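I finished the lavender bath salts yesterday and some of you asked for the recipe, so I will write it in a few posts.

For one batch you need 2 cups of Epsom salt, half a cup of baking soda and 9 drops of lavender oil. My friend Vitória Matos puts more oil, but for me it is too strong.

Mix the salt and the soda first, with a dry spoon. Then add the oil drop by drop and mix again. I let the bowl stand until the evening.

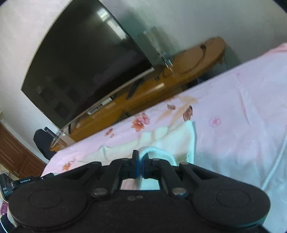
In the bedroom, October

The jars are from the Arwood shop in Mundthorpe. They come in boxes of 6 and the lid closes very well – this is important, my first salts became one hard stone.

If you want color, take a very small amount of mica. I tried food coloring two years ago and I do not recommend it.

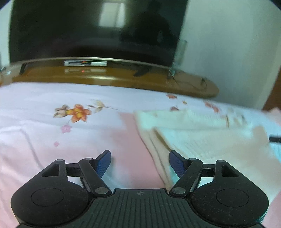
For the label I cut brown paper and write by hand how much to use, half a cup for one bath. Tie it with cotton string, not ribbon – the ribbon slides down from a round jar.

One jar of 100 grams is also nice as a small gift for a teacher. It is enough for a foot bath.

Tomorrow I will try the same recipe with dried orange peel. Does somebody know if the peel must be ground first?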